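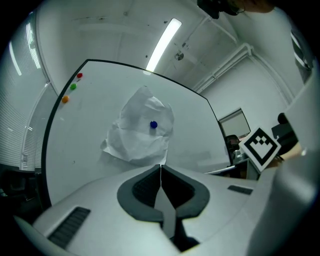
4.2 Notices, magnets and the shared whiteboard

Figure 3. Whiteboard in the project room. Three spare magnets (red, green, orange) sit near the upper left corner; a creased sheet of paper is held by a dark blue magnet.

The second group of observations concerns the whiteboards. Each of the rooms in the study had at least one, and in all of them the board was used less for writing than for hanging paper. The Imrie building has cork boards in its corridors, but staff told us these were for "official" sheets, and that anything meant for the people who worked in a room belonged on the whiteboard inside it. We treated the whiteboard as the room's own notice board and recorded what was on it at each visit.

Over the observation period we logged 336 separate sheets. A sheet entered the log when we first saw it on a board and left the log when it was gone at a later visit. We noted its position, its condition and the number of magnets holding it. Condition was coded by two of us working separately (Ajayi and Okeke) as flat, folded or creased. A sheet with a single clean fold was coded as folded even if the corners were worn. The sheet in Figure 3 was coded as creased by both coders. Where the coders disagreed, the sheet was discussed and given the more worn of the two codes.

Most sheets were held by one magnet. This was true even on boards where spare magnets were within reach, as in Figure 3, where three are parked in a short diagonal column near the corner of the board while the paper hangs from a fourth. When we asked why people did not use a second magnet, the usual answer was that the sheet would not be up for long. In practice this was a poor guide. Sheets held by one magnet stayed up nearly as long as those held by two or more, and several outlasted the event they announced.

Placement of the spare magnets was more regular than we had expected. In most rooms they were kept near a corner or along one edge, out of the writing area, and people put them back there after taking a sheet down. We found no written rule about this. Morenike Tamuno, who has worked in the building longer than anyone else we interviewed, said that the spares had been kept at the side in her room when she arrived and that she had simply carried on. Newer staff gave much the same account. One said he would "feel rude" leaving a magnet in the middle.

Color mattered in two rooms only. In the room used by the Tandar project, red magnets were kept for sheets that needed a reply, and in the supply office green meant that an order had been placed. Elsewhere people took whichever magnet came to hand. We therefore did not use color as a variable in the analysis.

Creased sheets deserve a separate comment. Our first reading was that these were papers nobody cared about, and in our February notes we marked them as likely discards. The interviews did not support this. Several creased sheets were working documents - part lists, door codes, a hand-drawn plan of a cupboard - that had been carried in a pocket or bag before going up on the board. Others had been taken down, passed around and put back. Damage to the paper was in these cases a record of handling, and the flattest sheets were often the ones that had gone up once and never been touched again. We cannot say which history applies to any single sheet unless someone in the room could tell us, and for around 80 of the logged sheets no one could.

Faint marks left by earlier writing were also common. Boards were wiped but seldom washed, and people wrote over the traces without remark. Since hanging sheets took up the middle of many boards, writing tended to move outward to the margins, and in two rooms it had stopped altogether. Section 4.3 takes up what happened when the boards in those rooms were cleared.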